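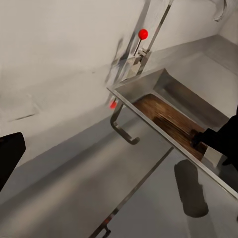

Imani Begay told us, before we had asked her anything, that worms do not care about our grading rubric. She was right. Our group kept two bins behind the Stirnbridge dorms from August on and fed them 18 pounds of cafeteria scraps – mostly melon rind, which says something about the cafeteria. The Jeltby bin drained well. The other one smelled, and we lost points for calling it "mature." Castings weighed in at 333 grams. Our proposal had promised 2000.

2 min read
4 shares
Back to top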